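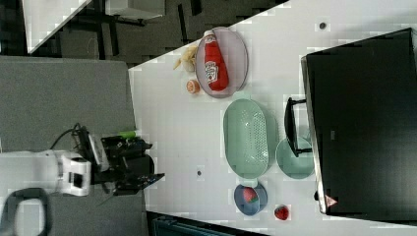 The Clomham tide station logged water level every three minutes, and for 187 entries the level did not change. The operator checked the float, then the cable. Both passed. She set her lunch on the white table by the monitor — an orange slice near the plate, the ketchup bottle laid across it — and called Drirmont, the next station up the coast. Drirmont reported a normal ebb.

She requested a manual reading. The staff gauge outside agreed with the log to the millimeter. The manual listed no code for this condition, so she entered it as "steady" and initialed the line. 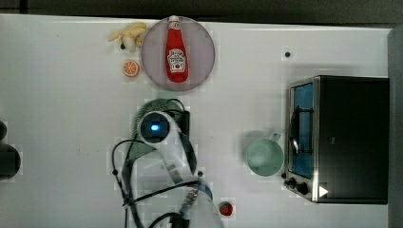 Second Shift

The relief operator read the log from the top. At entry 366 the level had dropped by the full missing amount in one interval. No wave was recorded at Drirmont. He replaced the pen, noted the time as 4:10, and went down to look at the mud.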